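Akenska pauses two-arm kitchen trials after gripper fault
3 min read

Saturday, November 22, 2025

Hi, everyone. I run the tabletop program at Akenska, and I asked if I could write this release myself, in my own words, since I was the one who called the stop. So if it reads more like a letter than a press release, blame me!

The short version: we've paused all two-arm kitchen work on our Saludo software after one of our arms let go of a plate when it shouldn't have. The plate broke. A piece landed on the floor beside a colleague's shoe, and we're very glad to report that there were no injuries. We've found the fault, we have a fix in testing, and we're telling our partners and the public at the same time.

What happened

Saludo is our program for everyday kitchen chores, and the job that day was putting plates into a dish rack. It's a plain little job, which is a big part of why I like it. The kitchen setup has a mug tree with a couple of mugs on it, a basket of corn, a toaster oven off to one side, and a gray plate that spends its life being picked up and put down again.

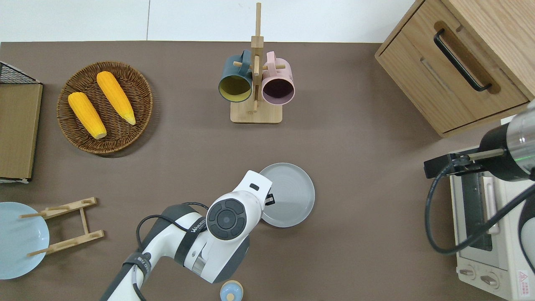

We had been running that chore since September and had logged more than 3000 plate moves without a drop, so I'll admit we'd gotten comfortable. Then, partway through a lift, the gripper opened while the plate was still in the air. The arm carried on to the rack as if it still had hold of something, and it went through the whole business of setting down a plate that was already in pieces on the floor. That second part bothers me more than the first. Plates get dropped in every kitchen in the country, but a machine that doesn't notice it has dropped one is a safety problem, and we're treating it as one.

Our colleague hit the stop button. Both arms halted, as they're meant to, and we shut off power to the bench before sweeping up.

What we found

We went back through the logs with our partner Graltov, who supplies the grip-sensing code, and we could make the fault happen again on the second day of trying. When both arms were sending messages at the same moment, a grip reading could arrive late. If it was more than a beat behind, the software threw it out and used the last reading it had. Most of the time that old reading was close enough. On that lift it came from before the fingers had closed, so the system decided the hand was empty and sent the order to open - and then a separate part of the program, working from its own list of steps, kept right on going.

So there were two faults, really, one stacked on the other. The late reading was shared code. The part where the arm failed to check its own hand was ours, and I want to be clear about that.
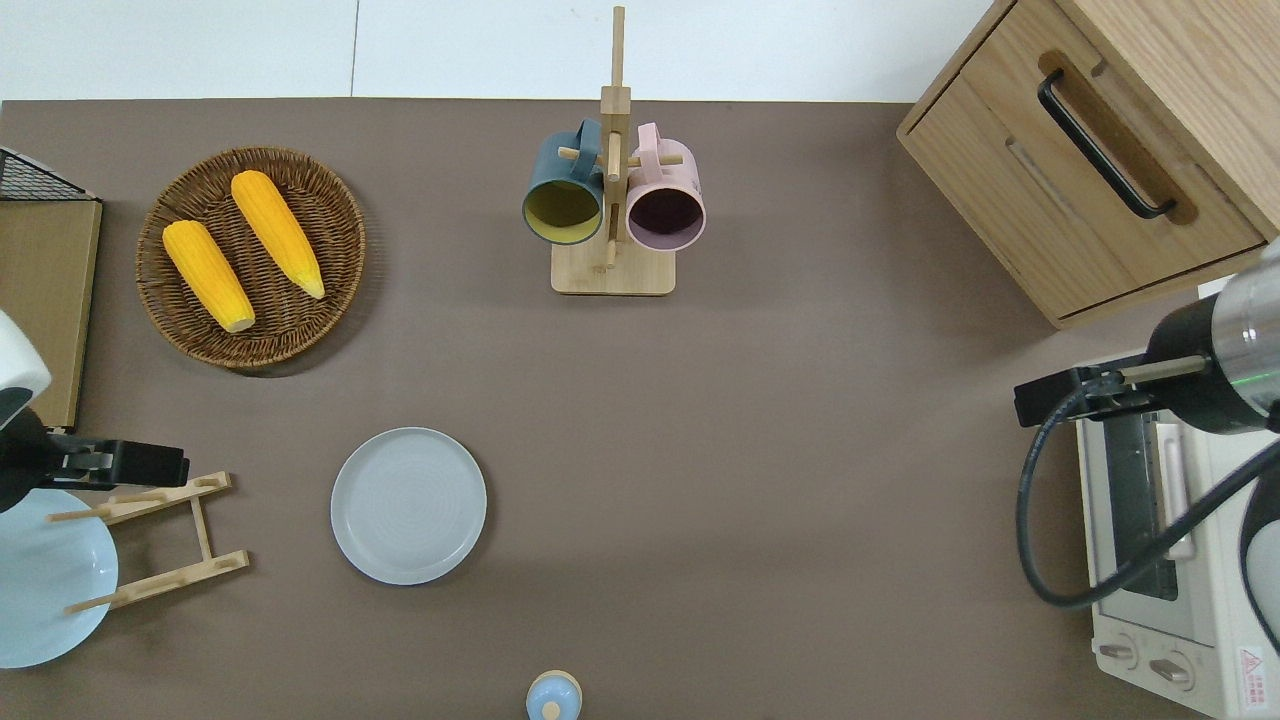 What we're changing

The new version treats a late grip reading as a reason to hold still. The arm keeps its fingers where they are, stops moving, and waits for a fresh number. It also checks its grip 15 times during each carry, where the old version checked once at the start. If a check fails, both arms stop and a person has to clear the fault by hand.

We've cut arm speed to 80 percent of what it was, and we'll leave it there until the testing is finished. It makes the chore slower to watch (and it was never exactly a thrill ride), but I can live with that.

We've also moved the standing line farther back from the bench, and anyone inside it now wears closed shoes and eye protection. That should have been the rule from the start.

What it means if you use Saludo

Seven sites outside our own building run the two-arm version, and every one of them has been contacted. Please leave two-arm chores switched off until you get the update. Single-arm chores aren't affected by the late reading, but you'll get the new grip checks too.

An outside safety review by Wevton is under way, and we'll post the findings in full, including any parts that make us wince. I don't have a restart date to give you yet. I'd like one as much as you would!

Reader comments

benchtop_fan: Thanks for writing this in plain English. Will the old logs be shared with the sites?

Akenska team: Yes, once the review wraps up. Sites can ask for their own logs now.

mugsandcables: We run a single-arm setup and saw a late reading warning last month. Should I send it in?

Akenska team: Please do, along with your version number.

Tired of Dishes: Switch to plastic plates?

Contact: Akenska press desk | © 2025 Akenska. All rights reserved. | Back to top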